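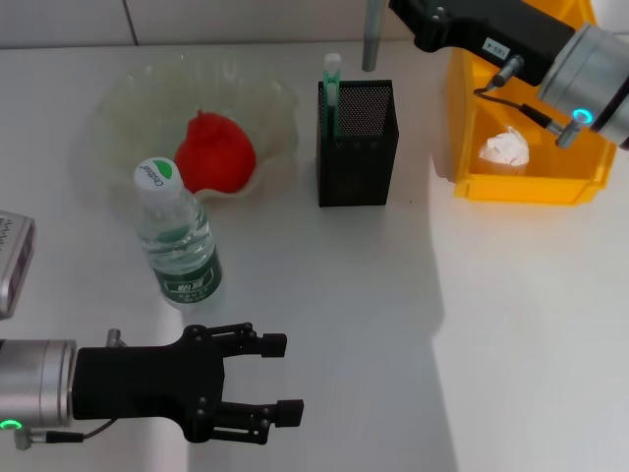 Re: [worklist] What happened to the sorting jobs once the arms came in?

From: sorting floor, Zustside
To: worklist
Month: February

Hello everyone,

Long reply coming, sorry, but this is my favorite subject at the moment and it's my break. Quoting the message from last week so people who joined in the middle have it:

> We run a small office clearance shop (desks, cupboards, the stuff
> left in drawers) and management wants a two-arm robot station for
> the sorting table. The crew is worried. I'm worried too, to be fair.
> I've read the vendor pages and they all say the same things. What I
> would like to hear is from somebody who stands next to one. What do
> people do all day now? Did anybody lose hours? And does it cope with
> mixed junk, or only with nice identical boxes? We never see the same
> thing twice here.

I stand next to one! We do office clearance too, at the Bretitz site of Zustside, and we've had the arms on the mixed table for three months. So same trade, same drawers full of everything.

First, mixed junk. That was the part I was sure would fail, and it's the part I've come to enjoy watching. One of our tables might have a glass bowl, a bottle of water, a mesh pen holder with a marker in it and a yellow bin with some scrunched-up tissue or paper, all together, and the two arms have to share the space above it. We set the tables up like that on purpose for the learning runs. Soft next to hard, see-through next to solid. Before the arms I'd have told you a pen holder is a pen holder. Now I look at one and think about which side you'd grab it from, and whether the pen comes along for the ride.

Clear things are the hard ones. We put the glass bowl out a lot for that reason (ours has a wavy rim, so there is no obvious place to hold it) and water bottles too. A full bottle and an empty one are also different jobs, even if the label is the same. One of my coworkers has become very good at guessing which things the station will ask for help with, and her guesses go straight into Jiltine, our job software, as notes. It's not in her job title yet. It should be, and I've told the shift office that.

The other thing is how the items lie. A bottle standing up is one problem and a bottle on its side is another, and the same goes for long thin stuff. Say a cutter and a marker are lying side by side with a small gap. You and I just pick one up. A two-finger gripper needs room for a finger on each side, so the gap matters, and so does whatever is standing nearby. 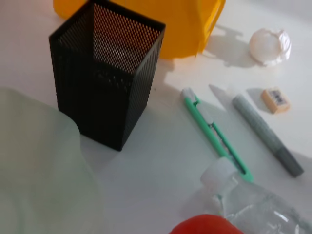 Cutters have their own rule with us, by the way. A person looks at every utility knife before it goes on a table and makes sure the blade is in. That rule came from the floor, we wrote it ourselves in the first week, and I'm proud of it. If you take one thing from this message, get your crew to write the table rules. The people who have sorted drawers for ten years know where the nasty surprises are – staples, leaking markers, loose blades, the mug with something living in it.

So what do we do all day? My shift now, more or less in order:

Lay out the tables. This is more fun than it sounds. You can't just tip a drawer out, things end up in a heap and the arms stall. You spread it a bit, but not so neatly that the station only ever sees tidy tables.

Watch and correct. When an arm goes for something badly we stop it and show it a better way. We each do an hour of this and then swap, and I wouldn't go over an hour, your eyes get tired and you start letting things through.

Odd items. Anything with a name on it, anything that might be worth something, keys, photos, phones. All by hand, same as before. I like that this part stayed with us, it's the part of the job where you feel you're doing right by somebody.

Notes. Jiltine had 342 of them from our crew when I looked this morning and I wrote far too many of those.

What went away is the standing. I used to stand bent over a table for the whole shift sorting paper balls from erasers, and my back would tell me all about it by four in the afternoon. Now I walk around, I sit for the correcting hour, I talk to people. I go home and I'm still in a mood to cook!

Hours. You asked straight so I'll answer straight. No one on our crew lost hours. Two temp places for the spring rush were not filled though, and I think it's fair to say the arms are the reason. We argued about that in the break room and we're still arguing. What we did get is a training supplement of 200 dollars a month for everybody who does correcting, and it took some pushing. It wasn't in the first plan. Ask for it before the station is bolted down and not after, we did it after and it was a slog.

Speed: slower than us, still. A good sorter beats the station on a mixed table every time. The plan for the mixed line is 225 crates a week and we carry most of that by hand, with the arms taking the easier ones. I don't mind at all, I'd sooner have it slow and careful around glass. Our Tan line (that's the flat stuff, folders and binders, it's just what we call it) has no arms and there are no plans for any.

One practical thing before I forget. Light! The arms throw big soft shadows over the table, and when you're correcting you have to look past them. We moved our lamp twice. A white table helps a lot with dark things and doesn't do much for clear ones. Tape a mark on the floor where people should stand too, you'll want everybody in the habit of staying on the right side of it while the arms are live. And leave some open table in the middle so both arms have somewhere to go. We used to fill every corner and it was hopeless.

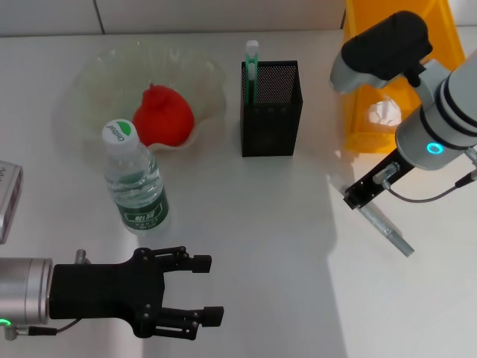 Does a sorter need a technical background to do the correcting?

Patience and a good eye are enough to start with. Our training was three days, mostly at the table, and the people who picked it up quickest were the ones with the most sorting years behind them. Somebody technical should be reachable on the phone for the first month, and you will call them.

I asked that exact thing before ours arrived, so I figured your crew would be asking it too. Tell them they can write to me through the list. If you're within driving distance of Bretitz, come by, late mornings are best, the second table is usually running by then and I can show you the rules sheet on the wall.

Still curious what other people do about glass. We've tried laying it out first and laying it out last and I can't say I see a difference. Anybody?

Greetings from the mixed table,
sorting floor, Zustside Bretitz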